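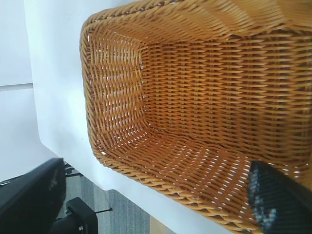
How many demonstrations does the policy need before wrist views alone are enough? For the Wolde task set, the present estimate is 2245, with a further 500 held back for evaluation.

Jul 28, 2025

Work continued on the basket series. The woven basket was kept on the white table, and Lemlem Kumsa ran the session under the Jondusley protocol. The weave remains the difficult part: light comes through the gaps, and the depth estimate at the bottom panel is less steady than at the braided rim. The group agreed to report the two regions separately.

Mekdes Admasu compared the policy trained on 1283 episodes with the one trained on almost 3290. The larger set gave smoother approaches — the final closing motion was no better. She proposes to relabel the contact phase before any more training is scheduled.

The draft methods section goes to Dolley in August. The wording on camera placement is still open, and I am to revise it tomorrow morning.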